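4. Preparar el marcador y anotar el primer partido

Este apartado explica cómo dejar listo el marcador Werkis para un encuentro de críquet a overs limitados. Antes de empezar, la consola debe estar cargada y emparejada con el panel (véase el apartado 3).

4.1 Crear el partido

1. Encienda la consola y espere a que aparezca el menú principal.
2. Pulse Partido nuevo. Si queda un partido sin cerrar, la consola preguntará si desea archivarlo. Elija Archivar.
3. Seleccione el formato. Los valores de fábrica son 20 y 50 overs. Para otra duración, elija Personalizado e introduzca el número con el teclado.
4. Escriba el nombre de los dos equipos. El panel muestra un máximo de 14 caracteres por equipo; los nombres más largos se recortan por la derecha, aunque en el acta se conservan completos.
5. Indique qué equipo ganó el sorteo y si batea o lanza primero.
6. Pulse Guardar.

Nota: el formato no se puede cambiar una vez anotado el primer lanzamiento. Si se ha equivocado, borre el partido y créelo de nuevo.

4.2 Cargar las alineaciones

1. Abra Equipos y elija el equipo que batea primero.
2. Añada los once jugadores. Puede escribirlos a mano o importar la lista desde la aplicación Chisholm.
3. Marque al capitán y al guardián del wicket. Sin estos dos datos la consola no deja continuar.
4. Repita los pasos con el otro equipo.
5. Asigne los dos bateadores iniciales y el primer lanzador.

El orden de bateo puede modificarse durante la entrada - basta con elegir otro nombre cuando cae un wicket.

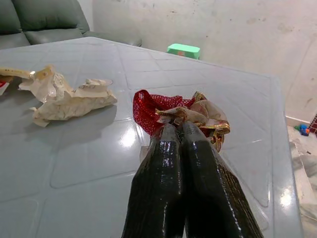
Redacción técnica de Brevirholm
Revisado el 10 jul 2026

4.3 Anotar lanzamientos

Cada lanzamiento se registra con una sola pulsación en las teclas 0 a 6. Los extras y los wickets llevan una pulsación más.

1. Carreras: pulse el número correspondiente. El cambio de bateador en las carreras impares es automático.
2. Wide o no-ball: pulse Extra, elija el tipo y añada las carreras completadas, si las hay. Estos lanzamientos no cuentan para el over.
3. Byes y leg byes: pulse Extra, elija el tipo e indique las carreras. Sí cuentan para el over.
4. Wicket: pulse W, elija la forma de eliminación y confirme el nombre del siguiente bateador.
5. Tras seis lanzamientos válidos, la consola pide el nuevo lanzador. No admite al que acaba de completar el over anterior.

Para corregir un error, mantenga pulsado Deshacer durante dos segundos. Se pueden deshacer hasta 37 acciones seguidas.

Precaución: no apague la consola en mitad de un over. El marcador guarda los datos al final de cada over y los lanzamientos posteriores podrían perderse.

4.4 Cambio de entrada

1. Cuando termine la primera entrada, pulse Cerrar entrada y compruebe el total con el otro anotador.
2. Confirme. El panel pasa a mostrar el objetivo, es decir, el total del rival más una carrera. Si el primer equipo ha hecho 241, aparecerá 242.
3. Elija los bateadores y el lanzador de la segunda entrada.

Si la lluvia acorta el partido, introduzca el objetivo revisado en Ajustes de partido > Objetivo manual. La consola no lo calcula - debe facilitarlo el árbitro o el responsable de la competición.

4.5 Problemas frecuentes

El panel no cambia al anotar: compruebe que el piloto de enlace está en verde. Si parpadea, acerque la consola y repita el emparejamiento.

Los overs no coinciden con los del árbitro: abra Historial y revise si algún wide se anotó como bye.

El acta no se exporta: las ligas que usan el formato Prirkwood exigen la versión de agosto o posterior. Actualice la consola antes de volver a intentarlo.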